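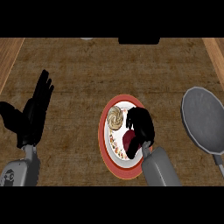
Pondwood Record Club — minutes of the meeting of 14th July

Present: Katherine Muñoz (chair), Dimas Ngau, Lies Vanhove, Jhair Nina. Apologies from Yeison Echeverri, who was much missed.

Katherine welcomed everyone and thanked Lies for the lemon cake. The March minutes were agreed once the spelling of Quispe had been put right.

Listening night. Dimas played us two sides of the Quispe live album, and a long and very happy talk followed about the bass player, whom Jhair thinks is mixed far too low. Dimas disagreed — warmly, and for quite a while. We left it there.

Fall concert. The Vaston Trio have said yes, bless them! The hall holds up to 507 and the fee is $2,000. Agreed to go ahead, with tickets at $16. Lies will write to the trio about the piano, and Jhair will ask Yeison to do the poster again.

Lending shelf. Six albums are still out from the spring. Please do look under your beds.

Next meeting at Katherine's, when Jhair will bring his drum solos.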